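Chapter 6
Open Containers: Baskets, Cups and Bowls in the Working Kitchen

After studying this chapter, students should be able to:
Distinguish between a container that holds and a container that carries.
Select a basket, cup or bowl suited to a given task.
Clear and reset a table in the order set out in Section 6.2.
Define the terms mesh, rim, taper and footprint.

6.1 Why Containers Are Studied

Earlier chapters dealt with the work surface and its care. The present chapter turns to the objects that are placed on that surface. Much of the labor of a kitchen or dining room consists of moving small items from one place to another, and the amount of labor depends a good deal on what those items are put in.

In the training rooms at Stallodier, first-year students begin with a plain table, a wire basket and a single cup. The exercise is simple, and students are asked to repeat it until the order of movements no longer requires thought. The basket is set toward the far side of the table with its long side running left to right. The cup is placed nearer to the worker.

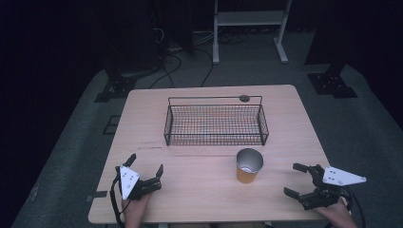

Ingeborg Wieser objects that the cup should go into the basket first and the basket should be moved afterward, as two trips are always slower than one. Her view is widely shared among experienced staff, and it is correct where the load is light and the cups are dry. The method taught in this book keeps the two apart at the beginning so that the student learns the reach to each object separately. Loading is taken up in Section 6.3.

A wire basket has certain advantages over a solid box. Crumbs fall through it, air passes through it, and the worker can see at a glance whether anything has been left inside. It also has a drawback. Liquid passes through the mesh as easily as crumbs do, and the table beneath must be wiped whenever wet items have been carried. A basket with a raised handle may be moved with one hand, but the handle limits the height of what can be lifted in and out.

6.2 The Taper

Most cups and mixing vessels are wider at the rim than at the base. This narrowing is called the taper. A strong taper allows vessels to be stacked one inside another and makes the inner wall easy to reach with a cloth. A vessel with a strong taper is also less steady, as its footprint is small compared with its opening. Such a vessel should be set down base first, with the hand kept on it until it rests flat.

A rolled rim serves two purposes. It stiffens the wall, and it gives the fingers a rounded edge to hold. Students should check the rim for dents before each use.

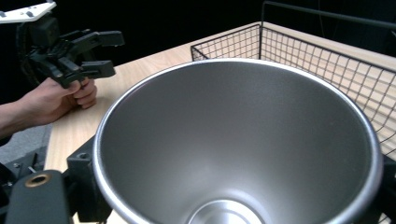
Figure 6.2. Stainless steel vessel with rolled rim; wire mesh basket on the table behind.

The order for clearing a table is as follows. Remove loose paper and food waste. Collect paper cups, which are discarded. Collect metal cups and bowls, which are washed. Carry the basket away last, and wipe the surface from the far edge toward the near edge.

6.3 Loading the Basket

Vessels are loaded from the far end of the basket toward the worker. Steel cups are held by the outer wall, never with the fingers inside the mouth. Where there is a handle, the cup is brought in from the open side and lowered without touching the bar.
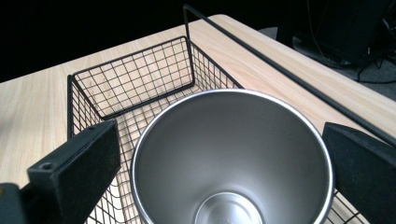

Wendelin Riedl

Loading is best learned slowly. A student who hurries will strike the rim against the wire, and repeated knocks of this kind will mark the steel. The base of the cup should meet the floor of the basket squarely. A cup that leans against the side wall will shift when the basket is raised.

Terms for review: mesh, rim, taper, footprint.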